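Notes for talk: Open day at Lelteden
Speaker: Samah Shawky

Start with thanks to Cirilo Sandoval and Danica Skála for the invitation. Ask who in the room went to the open day on 2025-03-09. If most hands go up, skip the bit on parking and the queue.

The topic is cloth. Visitors had expected boxes and bottles, and the first question at the desk was why anyone would bother with towels. Give Cameron's answer: a box keeps its shape when you pick it up.
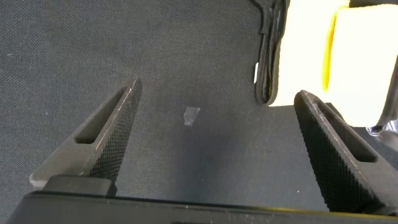
Slide 3. Gripper open over the grey cloth.

Point out the pads on the inside of the fingers. Pause for questions on grip, but leave motors for Senan Keane, who speaks after me.

Next, how the visit ran. Groups came in by the side door and stood behind the rope. Two arms, one table, one member of staff talking. Keep this short.
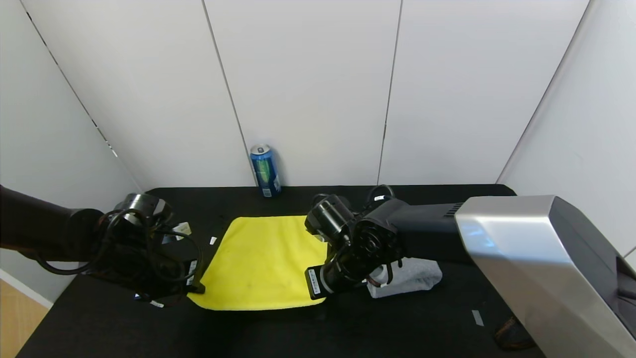

The talk at the table was pitched at families, and I think that was right. The older children asked better questions than we did. Mention the boy who wanted to know if it could do socks.

Visitor count for the day was 1117. Say the number slowly, people write it down.

Now on to folds. Cloth bunches up between the fingers, and the layers underneath are hard to see.

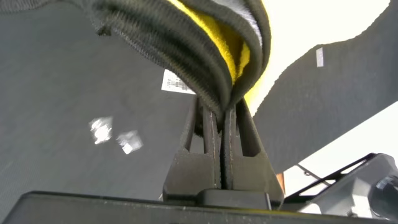 Photo: Lelteden open day / Danica Skála

Leave this one up while I talk about the next visit, planned for October. Booking is through the Zideck office. Hand over to Senan.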